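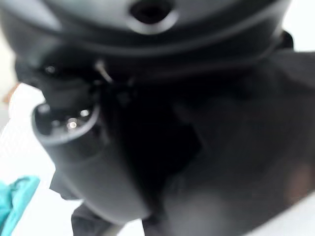
The hand you can fix yourself

By Mayuree Jaidee

The first question people ask about a robot hand is how much it can lift. The second is how fast it closes. After a Sunday and a good part of the following week spent with two of them at Tastum, a small test shop that buys robot parts, wears them out and writes up what happened, I came away with a different question. How long does it take one person to get the thing off the arm and back on again?

Jaime Baptista runs the tests. He used to service packaging machines, and he still judges equipment by what it does at six in the morning when the line is supposed to start. He was comparing the Cesska, a hand with jointed fingers that has been around for a while, against a newer one called the Lepik. Both went on the same arm, ran the same software and had the same job, which was laundry.

Laundry is a miserable job for a robot. A box has corners and stays the shape it was when you looked at it. A shirt does not. It folds over on itself, hides its own edges and hangs differently each time it is picked up. Baptista likes it for testing because it is cheap and because a weak hand gets found out early.

The routine is simple. The arm takes one garment, carries it over a basket and lets go. Then it takes the next. A run is 400 picks, and each hand gets two runs. Anything that lands outside the basket is a miss. Anything that won't come off the fingers is a hang, and Baptista counts hangs separately, because in a real laundry a miss can be swept up later and a hang stops the work. 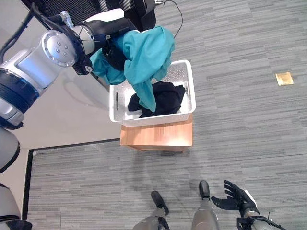

Mayuree Jaidee
Contributing writer, automation and small manufacturing

Getting hold of the cloth was the easy part for both hands. Letting go of it was where they split. When a garment bunches up close to the fingers, part of it tends to wrap around the gripper, and then opening the hand isn't enough. The cloth just stays there. Somebody has to program a shake, or a second opening with a turn of the wrist, and each of those costs time.

The Cesska had 19 hangs in its first run. Most were thin cotton tops, and most came off with the shake. The Lepik did better at this, but it missed more, mainly on heavier pieces where it took hold of too little fabric and the weight pulled it loose on the way over. Baptista does not think the difference is large enough to pick one over the other. He said so several times, and he seemed a little annoyed that people want him to.

"Everybody wants a score," he told me. "If you run shirts all day, get the one that drops shirts. If you run towels, get the one that holds towels. I can't put that in a table."

He was more interested in the wrist cameras. A camera mounted that close to the fingers has to do two things that don't go together well. It needs to see the object as the hand comes in, and it needs to see the fingers once they have closed. At very short range the Lepik's camera lost focus, and dark parts turned into one soft mass with a few bright spots in it. The software could still find a blue shirt on a white surface. It had a harder time with anything black, and Baptista ended up adding a lamp on the left side and running the black garments again.

The controller was the same for both, a Jedness unit the size of a lunch box. It gave no trouble after the first morning. On the first morning it would not recognize either hand, and that took until noon to sort out. The cause was a setting, and the manual has it on the wrong page.
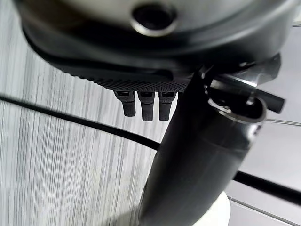

Repairs are where I think a buyer should spend the most time, and where most sales sheets say the least. Baptista makes a habit of going over each hand up close before he orders spares, and I have started doing the same. Look at the small stuff first: the narrow dotted grip strip along the underside of the housing, and the row of three short black pins hanging below it, with only thin gaps between them. Lint goes into gaps like those. Then ask the maker what can be replaced on its own and what comes only as part of a bigger assembly. With the Lepik, Baptista got a straight answer the same day. With Cesska he got a form to fill out.

Swapping a hand took him two minutes once he had done it a few times. It took me a lot longer, and I put the cable on the wrong side of the arm and had to start over. He let me finish before he mentioned it.

The second runs were still going when I left. He plans to switch to towels next, and he has already ordered spare fingers for both.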